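3.2 Separation posts and audience reply

Most of the couples in our sample spend long stretches apart -- filming, tours, training camps, brand trips. The "missing you" post is the standard way of marking this. We wanted to know what fans do with it. Do they comfort, tease, or go looking for signs of a breakup? Earlier work on celebrity gossip tends to treat these replies as one lump, and we don't think that holds.

Posts were taken from the public accounts of four couples, all of whom met on reality shows. Coding was done by Cheung and Wan seperately, then compared. Disagreements mostly over sarcasm. Where the two coders could not settle a reply it went in "unclear" and stayed there. Replies in languages other than English were left out, a real limit, see Section 5.

Three kinds of reply came up again and again. Comfort replies ("he'll be home soon hun") cluster early, usually from accounts that comment on everything the couple posts. Doubt replies come later, often after a gossip site has picked the post up and put a sadder headline on it. Then the product replies, which we did not plan for. Fans asking where the top is from, what's the lip stuff, is there a code. On the Mollaven couple's posts these crowd out almost everything else.

Product replies matter because they change what the post is for. A message to an absent partner gets read as a shop window, and the partner drops out of the thread. Small packaged goods do most of the work here, tubes and the like (Figure 2).
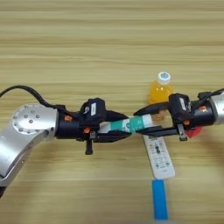
Figure 2. Small tube-shaped package, white and teal, held between two grippers over a wooden tabletop.

3.3 Reunion posts

Shorter section, fewer posts. Reunions get more likes than separations but thinner talk underneath. Mostly hearts, a few "finally". The doubt replies do not vanish though -- two of the couples got more of them after the reunion than before, with fans picking over body language and who posted first.

The Mundari couple is the odd one out. No reunion post at all, just a shared holiday album some time later, and the fans filled the gap themselves. Wan coded these threads as "absent reunion". Cheung wanted them under doubt. We kept Wan's label becuase the tone is more bored than suspicious, and we come back to it in Section 4.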